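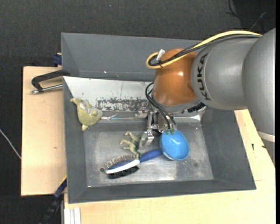 A KUKA robot arm reaching into a gray bin.

Conversation partners wanted for our Italian evening groups in Grurstead

Do you speak Italian at home, or did you grow up with it, and do you enjoy a good long chat? Then we would love to hear from you! Custaneo is looking for friendly native or near-native speakers to join our small conversation groups, which start up again in October and run through the winter.

You don't need to be a teacher, and please don't worry if you have never explained a verb in your life (our tutors take care of the grammar, and are very happy to do so). What our learners miss most is ordinary talk: how you'd complain about the bus, what you'd say to a neighbor with a new baby, the little words people drop in while they're thinking. Most of them have finished the Sorrentino beginners' course and can follow quite a lot if you go slowly, though they get shy when it's their turn.

Groups meet at 7 p.m. in the upstairs room at Sulon, and each evening lasts 2 hours with a break for coffee. We ask partners to come to at least two evenings a month, more if you like it. We pay $19 an hour, and parking behind the building is free after six. Regional accents are very welcome, and so is dialect, as long as you'll tell us what it means.

You should be 18 or over and comfortable speaking a bit of English too.

To apply, write a few lines about yourself, in either language, to Marlina Entili at the Custaneo front desk, and tell her which evenings suit you. She'll invite you in to sit with a group before you decide anything.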